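ホーム 掲示板 チケット一覧 工具貸出 部員名簿 ログイン

Sturketier 自動化研究会 チケット管理
件名:ビンピッキング課題、緑ブロックだけ手前の縁で空振りする
状態:対応中(一度「解決」にしたのを Psarras さんに戻された)
優先度:高(起票者の主観)
起票:Yaw Ayaaba
担当:Iraklis Tzanetos
関係者:Evanthia Karagiannis、Glykeria Psarras、Juwita Lubis
起票日:2020年10月26日

■ 症状

課題2「金属の箱から赤い棒と緑のブロックを取り出す」で、赤い棒はおおむね取れるのに、緑のブロックを箱の手前側に置いたときだけグリッパーが空をつかむ。つかんだあとは何事もなかったように持ち上げ、何も持っていない指を丁寧に開いて「成功」とログに書く。自己肯定感の高さは見習いたい。

■ 再現手順

1. 箱を台に置き、クランプで仕切り板を留める。
2. 手前の区画に部品を入れる。
3. 課題スクリプトを標準設定で走らせる。
4. 緑が手前の縁の近くにあれば、かなりの確率で起きる。

■ 期待する動作

つかむ。つかめなかったら、つかめなかったと言う。

――――――

Tzanetos:
担当になりました。正確には部室に来たらなっていました。まずログを読みます。昨夜の分だけで2,819行あり、そのうち意味のある行を探すのが最初の仕事です。

Ayaaba:
すみません、デバッグ出力を切り忘れてました。

Tzanetos:
読みました。意味のある行は六行でした。把持判定がグリッパーの開度だけを見ていて、しかも「閉じ切ったか」のしきい値が甘い。指がほとんど閉じていても「薄いものを持っている」と解釈しています。うちの課題に薄いものは出てきません。誰が書いたのかと履歴を見たら、二月の私でした。

Karagiannis:
二月のあなたに連絡は取れますか。

Tzanetos:
取れません。取れても言い訳しか返ってこないと思います。

しきい値を直しました。これで空振りは空振りとして記録されます。成功率は見事に下がりました。進歩です。

――――――

Psarras:
誤報告が直ったのはよいことですが、チケットの件名は「空振りする」です。正直に空振りするようになっただけで、空振りはしています。再オープンします。

Tzanetos:
異議なし。

切り分けの候補を書いておきます。

・カメラと腕の位置合わせがずれている
・箱の底の反射で深度が飛んでいる
・緑のブロックの高さの設定値が間違っている
・Melley 製の把持計画ライブラリが縁を怖がっている

Lubis:
四番目はどういう意味ですか。

Tzanetos:
壁に近い把持候補の点数を下げる機能があります。手前の壁に近づくほど点が下がり、最後には「ちょっと奥の、何もない場所」がいちばん安全で魅力的に見えてくるわけです。気持ちはわかります。

Lubis:
では壁の余白の設定を見てみます。今の値は7ミリでした。仕様書の推奨は2ミリです。単位の欄が空欄だったので、誰かが勘で入れたのではないでしょうか。

Ayaaba:
勘で入れました。

――――――

Lubis:
余白を2ミリに変えて試しました。手前の緑に手を伸ばすようにはなりました。ただ、今度は少し奥にずれて下ります。方向はいつも同じなので、ばらつきというより、まじめに間違った場所へ行っている感じです。

Karagiannis:
位置合わせのほうを疑います。先週、箱を洗って戻したのは私ですが、台のどこに戻すかの印がなかったので「このへん」に戻しました。スクリプトの箱の座標は固定値ですよね。

Tzanetos:
固定値です。

Karagiannis:
では「このへん」が犯人です。つまり私です。

Psarras:
犯人捜しは結構ですが、今日だけで自首が三人目です。箱の位置を毎回測るか、置き場所を決めるか、どちらかにしてください。

Tzanetos:
両方やります。置き場所は、台に当て木をねじ止めする案を Kalogeropoulos 工作室に相談中。測定は、箱の四隅を先に検出してから部品を探すように順番を変えました。処理がひと呼吸ぶん遅くなりますが、競技の採点に速度は入っていません。入っていたら別の趣味を探します。

――――――

Tzanetos:
四隅検出を入れた版で、条件を変えながら試しています。赤い棒を二本重ねて置き、手前に緑を横向きに一つ、奥の仕切り板の根元にも緑を一つ。重なった赤は上になっているほうから取るのが正解で、下から抜こうとすると棒が跳ねて緑まで動き、何を試していたのかわからなくなります。経験談です。 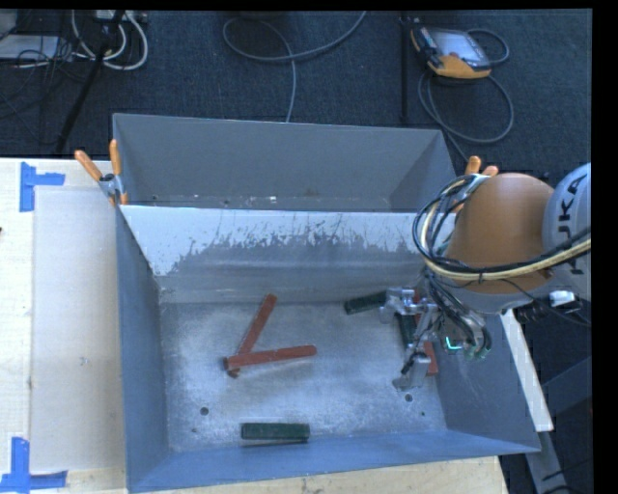
それから、底の反射についても無罪とは言い切れません。金属の床が白っぽく光るところでは深度の点がまばらになり、検出器が何もない場所に小さな「部品」を見つけることがあります。Ayaaba さんの提案どおり、色の判定を先に通して、赤でも緑でもない候補は捨てることにしました。床にある黒い点も、これで候補から落ちるはずです。

Ayaaba:
つや消しのシートを底に敷くのはだめですか。

Psarras:
規定の第6項で、箱の内側に物を貼るのも敷くのも禁止です。去年それで失格になった学校があります。うちです。

Ayaaba:
失礼しました。

Lubis:
色の判定のしきい値ですが、緑が暗めなので、照明を落とすと影と区別がつかなくなりそうです。窓のブラインドを開けた場合と閉めた場合で両方記録しておきます。会場の照明は不明。問い合わせのメールには「一般的な明るさです」と返事が来ました。

Tzanetos:
一般的な明るさに対応した設定ファイルを用意しておきます。中身はこれから考えます。

――――――

■ 途中のまとめ(Tzanetos)

・把持判定のしきい値:修正済み
・壁の余白:2ミリに変更、単位も記入
・箱の四隅検出:追加済み
・色による候補の絞り込み:追加済み、照明条件の確認待ち
・当て木:工作室の返事待ち
・Vustik 版ドライバーの更新:この件が閉じるまで誰も触らないこと。Ayaaba さんは特に

■ 残作業

Lubis さんの照明比較が終わりしだい、手前の縁に置いた緑だけで連続試験をする。途中で箱を動かした人は、元に戻そうとせず、その場でこのチケットに書くこと。クランプを締め直した人も同じ。仕切り板の角度が変わると、奥側の候補の点数まで変わります。

Karagiannis:
箱、さっき少し押しました。たぶん肘です。

Tzanetos:
ありがとうございます。四隅検出をもう一度走らせます。

Sturketier 自動化研究会 | お問い合わせは部室の受付箱まで | 無断転載を禁じます | ページの先頭へ戻る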